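Zirkora Countertop Display Tray
Set-Up and Daily Use

Section 5. Loading and serving

Read this section after the trays have been washed, dried and fitted with their covers (Section 4). It applies to the white two-box tray with the hinged clear cover. If you have the older flat-lid tray, use the insert sheet that came with it.

5.1 Before you start

You will need:
two display trays with covers
kraft boxes, small, one per donut
printed paper liners
one black serving tray
food-safe gloves or tongs

Choose a level table or counter away from direct sun. Glazed donuts sweat under a closed cover when the sun is on them, and the sprinkles bleed into the glaze.

5.2 Placing the trays

1. Set the two trays side by side on the counter, handles facing the same way.
2. Leave enough room between them for the hinge knobs. The knobs stick out a little on each side and will rub if the trays are pushed together.
3. Put the black serving tray in front, on the customer side. Keep it empty until an order is being filled.
4. Take hold of the cover by the handle and swing it back until it stands up on its own. Do not lift it by the clear part. Fingerprints show, and the plastic can crack near the hinge.

CAUTION: Never carry a tray with the cover open. The weight of the cover can tip the tray backward.

5.3 Lining and filling the boxes

1. Fold a liner into each kraft box, printed side up. The edges should stand slightly above the box so that glaze does not touch the cardboard.
2. Place one donut in each box, decorated side up. Let fresh glaze set for 19 minutes first.
3. Put two boxes in each tray, next to each other. Do not stack them.
4. Arrange the flavors so that no two boxes in a tray look alike. Customers point more often than they read labels. 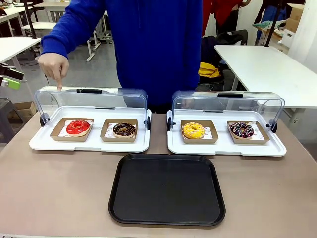

Fig. 5-1. Both covers open, two boxes to a tray, serving tray in front.

Note: The Sang liner pack and the Pallumby liner pack are the same size. Either one fits. Unprinted baking paper may be used if you run out, but cut it a little short or it will catch under the cover.

5.4 Closing the covers

1. Check that nothing stands higher than the rim of the boxes except the donut itself. Tall toppings such as whipped cream or cookies belong in the deep tray (part no. 927).
2. With one hand on the tray, bring the cover forward by the handle.
3. Lower it the last inch slowly. A dropped cover shakes sprinkles loose.
4. If the cover does not sit flat, open it and look for a liner corner or crumbs along the edge.

The hinge knobs should be finger-tight. If a cover falls shut by itself, turn both knobs a little at a time – first one side, then the other – until it stays up. Do not use pliers.

5.5 Filling an order

1. Open only the tray you need.
2. Lift the whole box out. Do not pick the donut out of its liner.
3. Set the box on the black serving tray.
4. Close the cover before you hand the order over.
5. Refill from the back stock when both spaces in a tray are free, so the display does not look half sold.

When both trays are in use for the same order, open both covers first and then move the boxes. Work from the far tray to the near one so your sleeve does not pass over uncovered donuts.

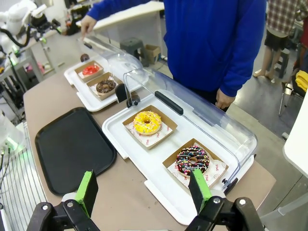

Heikki Lahtinen wrote to us from Nerunville that he fills the trays the other way around, boxes first and donuts last, "because a full box slides when you set it down and you get chocolate on the liner." He also asked whether the liners could be sold with a darker print, as the light one shows every smear. Filling the boxes in the tray is fine, provided the cover is fully back and you do not lean on it. A darker liner is not available at this time.

5.6 End of the day

1. Take out all boxes. Throw away used liners.
2. Wipe the covers with a soft damp cloth. No scouring pads, no glass cleaner.
3. Wash the serving tray by hand and dry it before stacking. Water collects under the raised rim.
4. Store the display trays with the covers closed.

For worn knobs and replacement handles, see Section 6.

Text revised 02/09/2019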